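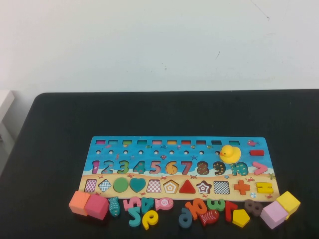 Put the whole thing away for a month, a mother in Lavell told me when I asked what she would do with a counting board her son had stopped looking at, and then bring it back out with something silly on top. She had plenty more to say on the subject (she has raised three children and seems to have stepped barefoot on every piece of every puzzle they owned), but that was the part I wrote down, and I have been thinking about it ever since.

I came to number boards late in life, as an aunt. When I was small we had one puzzle with a farm on it, and the pig was missing, and that was the extent of our early mathematics. So when a board came into my house last May I was not prepared for how much could be fitted onto one. Mine has the seaside printed on it, blue water above and a strip of beach below, with little crabs and starfish and jellyfish tucked in wherever there was room. The numerals go through the middle, 1 to 10, each in its own recess, and the beach is given over to the shapes. I had expected the circle and the triangle. I had not expected a pentagon, or a trapezoid in red and white checks, and I will confess that I had to stop and think before I said the word "trapezoid" out loud to a person of two.

You can spend a good long while in the toy aisle reading boxes that promise to teach your child everything short of bookkeeping. There is a shop in Lenz, up a flight of stairs over the bakery, where the puzzles take up one whole wall and you are allowed to open them on the floor, and I lost most of an afternoon there. What I learned is that grown-ups and children go looking for different things. The grown-ups turn a board over to see how it's made, then check whether the numbers are in order and whether there are plus and equals signs for later on. The children go straight for whichever piece they can pick up. If it happens to be an 8, fine. If there is a fish, they would much rather have the fish, and if the fish is only printed on they will try to pick it up anyway, with great patience, for longer than you would believe.

That brings me to the duck. We have a yellow rubber one that belongs in the bathtub and is never there, and it has ended up sitting on the board up by the 10, looking very settled. I used to move it so that we could "do the numbers." Now I leave it where it is and we do the numbers around it. The duck wants the heart. The duck would like to know where the 7 lives. The duck is terribly wrong about the diamond and has to be corrected, loudly, by a small person who was wrong about the diamond herself the day before. I don't know that any of this is in the instructions, but we get through a lot more of the board this way, and with a lot more laughing!

A few practical things, for anyone who has one of these on the way. Start with the shapes and let the numerals wait. A circle goes in whichever way you turn it, and that first easy one does wonders for everybody's mood. The 6 and the 9 will cause trouble, so keep them back until the rest are old friends. Leave the greater-than sign in its place and say nothing about it. And don't bring out every loose part at once. Boards with slots and peg holes along the top, as mine has, are really several toys sharing one piece of wood, and you can take them up one at a time over a couple of years.

As for storage, I have tried a drawstring bag, a cookie tin and one of those flat Hiveck boxes with the clip lid. The bag was the prettiest and the worst. The tin was fine until somebody discovered what a tin sounds like with a star and a square inside it. The flat box has lasted, and it slides under the sofa with the board on top, where I can reach it without getting up.

I did try the month's rest in the end. The board went up on the closet shelf behind the winter blankets, and I said nothing about it, and neither did she. When I brought it down she sat right on the rug, put both hands flat on the water and asked where the duck was.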